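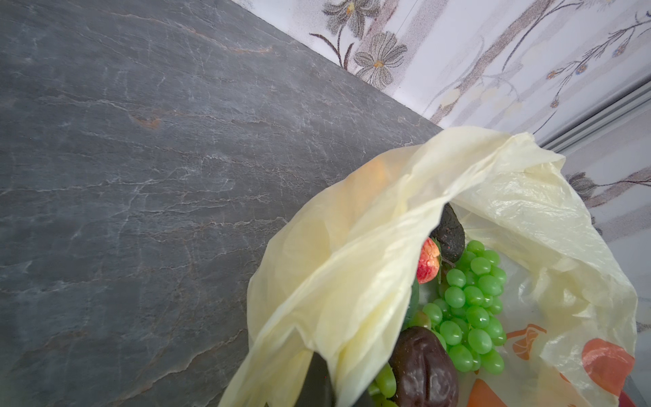 Anzeige nach Angriff in der U-Bahn-Station - wie erfahre ich, was aus dem Verfahren wird?

Amra Karagiannis
Hallo zusammen, im Dezember hat mir ein Unbekannter beim Aussteigen mit der Faust gegen die Schläfe geschlagen. Ich war noch am selben Abend in der Notaufnahme (Prellung, zum Glück nichts gebrochen) und habe gegen 21 Uhr Anzeige erstattet. Seitdem habe ich nichts mehr gehört. Auf dem Zettel von der Wache steht nur eine Vorgangsnummer. Werde ich automatisch benachrichtigt, oder muss ich selbst nachfragen? Und was ist mit der Jacke, die dabei zerrissen ist? Die hat 54 Euro gekostet.

Volkan Akbulut
Automatisch kommt nicht unbedingt etwas. Ruf bei der Dienststelle an und nenne die Vorgangsnummer. Wenn die Akte schon bei der Staatsanwaltschaft liegt, bekommst du dort ein neues Aktenzeichen. Du kannst auch schriftlich beantragen, dass man dir den Ausgang des Verfahrens mitteilt, ein formloser Brief reicht. Den Arztbericht und den Kaufbeleg für die Jacke in Kopie dazulegen, Originale behalten. Schadenersatz gibt es vom Täter, also erst, wenn einer ermittelt ist. Wegen der Verletzung würde ich mich zusätzlich beim Versorgungsamt nach Opferentschädigung erkundigen. Die zerrissene Jacke wird darüber normalerweise nicht ersetzt.

Liette Després
Bei mir kam nach 5 Monaten ein Brief, eingestellt, Täter nicht ermittelt. Mach dir nicht zu viel Hoffnung.

Định Hoàng
Frag bei der Polizei auch nach, ob die Videoaufnahmen aus der Station gesichert wurden. Die werden oft schnell gelöscht, nach der langen Zeit kann es also schon zu spät sein. Für Gespräche gibt es den Weißen Ring, das kostet nichts und geht auch telefonisch.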